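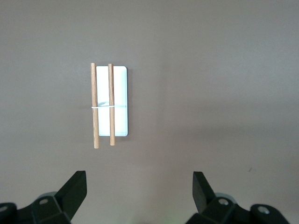

How can a little rubber band hold things together?

A rubber band is one of the smallest helpers in a house. It lives in a drawer, or on a door handle, or around a bunch of green onions from the store. It has no buttons and no glue. But it can keep two sticks on a plate, and it can do this all day without getting tired. How does it work? Let us find out.

What you see in the picture

At the top of this page there are two wooden sticks lying on a white plate. Sticks with this long shape are called dowels. A thin white rubber band goes around the sticks and the plate together. The plate is a rectangle, and the sticks are longer than the plate, so their ends stick out past it. One stick is longer than the other.

The pull that goes both ways

Take a rubber band and put it around two of your fingers. Now move the fingers apart. Do you feel it? The band pulls your fingers back together. The more you stretch it, the harder it pulls. Scientists have a word for this pull. They call it tension.

When a band goes around a bundle, it is stretched, so it wants to become small again. It cannot become small, because the bundle is in the way. So it squeezes. It presses the sticks on one side and the plate on the other side, and everything inside the loop is pushed together.

Now there is a second helper, and its name is friction. Friction is what happens when two things touch and do not want to slide. Rub your hands together slowly, then press them hard and rub again. The second time is more difficult. Pressing makes more friction, and the band is pressing all the time.

Why does rubber stretch?

Rubber is made of very, very long pieces called molecules. They are much too small to see. When the band is resting, these long pieces are curled up and tangled, like cooked noodles in a bowl. When you pull the band, the noodles become straighter. When you let go, they curl up again.

Cotton string cannot do this very well. You can tie a bundle with string, and people did it for a long time before rubber bands came. But you need a knot, and if the bundle becomes a little thinner, the string becomes loose. A rubber band becomes smaller together with the bundle.

Where does rubber come from?

Some rubber comes from a tree. The rubber tree grows in warm and rainy countries. Under its bark there is a white juice like milk, and it is called latex. Workers make a thin cut in the bark and the latex drips into a cup. Other rubber is made in factories, mostly from oil.

To make rubber bands, a factory first makes a long rubber tube, something like a very long, soft macaroni. Then a machine slices the tube into rings. Every ring is a rubber band. Wide slices make strong bands for big bundles — thin slices make bands for small ones.

Try it yourself: the bundle test

You need:
2 wooden sticks (chopsticks or dowels are good)
1 small plastic plate or a piece of stiff cardboard
1 rubber band
1 piece of string
A table

First, lay the sticks side by side on the plate. Lift one end of the plate slowly. What do the sticks do?

Put the sticks back. Stretch the rubber band around the sticks and the plate, near the middle. Lift the plate slowly again. Write down what is different.

Next, take off the band and tie the string in the same place. Try to push one stick with your finger. Compare the string with the band. Which one holds better?

Last, move the band close to one end of the plate and test again. Ruoxi Jiang, age 8, tried this at our November science table. She wrote, "The sticks opened like scissors when the band was at the end." Did yours do it too?

Be careful! Never shoot a rubber band at a person or an animal, because it can hurt an eye. Do not leave one around your finger for a long time. Small children and pets should not put it in the mouth.

Why do old rubber bands break?

Maybe you found an old band in a drawer, you pulled it, and it broke right away. Air and sunlight change rubber slowly. The long molecules get damaged, and the band becomes hard or sticky. If you want your bands to live longer, keep them in a closed box in a dark and cool place.

Words to remember

Dowel: a straight stick of wood, usually round.
Tension: the pull inside something that is stretched.
Friction: what slows things down when they rub on each other.
Latex: the milky juice of the rubber tree.
Molecule: a very tiny piece of a material.

Something to think about

What other things at home squeeze to hold? Look at your socks, the clothespins and the hair ties. Draw one of them, and put arrows to show which way it pushes or pulls.

Written by Janelle Enriquez for the Gallau children's pages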